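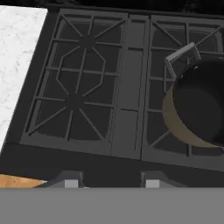 Friday, April 25, 2025

In at eight. Overnight batch on the stove scene had stopped at episode 1915 of 2000. No crash message, just the watchdog saying the physics step had gone over its time limit. The Cemdale machine was still holding the memory, so I copied the state off before anyone could restart it.

Spent the first hour on the wrong thing. I assumed the solver, as in January, and went through the contact list looking for a pair that had blown up. There was one: pot against right grate, with a contact force far above anything a pot of that mass should produce. I wrote that down as the cause and went to get coffee. When I came back I looked at the step before it and the pot was fine, sitting on the grate with normal contacts. Same for the step before that. So the pot was hit by something, or pushed down by something.

The something was the gripper. The commanded wrist height at the last good step was well above the handle. The next command was 40 mm lower. There is a rate limit in the controller that should make this impossible, and I have been telling Mallotbridge for weeks that it does.

Replayed from the saved state with the limiter logging on. The limiter ran, and it clipped the command, but against a stale previous value. After a dropped message the Trovisska bridge resends the last target it holds, and the limiter takes the resend as a fresh reading. It then compares the next real target with whatever the bridge had in its buffer, and by then the arm has moved on. The difference it computes is small and the motion that comes out of it is large. On the simulated arm that means a pot driven into a grate and a solver that gives up. On the Collado arm it would mean a bent handle at the least, and the same controller build is on both. Same bridge too.

Sent the stop-use note for the Collado arm at 10:20, before I had the full explanation. Drive power off, build marked as blocked. Got a reply asking whether it could wait until after the afternoon run. Answered no.

Rest of the morning on finding out how often. Wrote a script to go through the batch and flag any episode in which the commanded height changed by more than the limit between two steps. It found 11, plus the one that stopped. In most of them the gripper was in free air over the left grate or out past the knobs, and the jump did nothing except make a kink in the path. Two touched the pot without the solver minding, and those two had been scored as successes. The scorer only checks where the pot ends up. I don't like that at all and have opened a separate ticket for it.

Lunch at the desk.

Afternoon: the fix. First try was to have the limiter use measured position in place of the last command. This works but makes the arm sluggish near the stove, as the measured value lags, and the motion toward the handle came out in little steps. Backed it out. Second try was to put a sequence number on every target and have the limiter hold position if the number has not gone up. Hold for up to five control cycles, then fault. Should have been there from the start. The bridge needed a small change to pass the number through, and I broke the message layout doing it and lost around half an hour to a field that was read as height when it was a count. The arm went straight up through the ceiling of the kitchen. No collision geometry up there, so it did not complain.

Reran the flagged episodes with forced message drops. No jumps. One fault, which was correct, I had dropped six in a row. The pot stays where it is put.

Not done: the wrist view is partly blocked by the gripper along the bottom, and for low approaches near the front panel the policy is working with half a knob. I had suspected this as a cause early on. It was not, but it is still a poor view and I want to try the mount raised and tilted next week.

Also not done: the written report for Mallotbridge. They will ask why the limiter passed its test. It passed as the test never dropped a message.

Full batch restarted at 17:45 on the new build. The Collado arm stays off until that has finished and I have gone through the log myself.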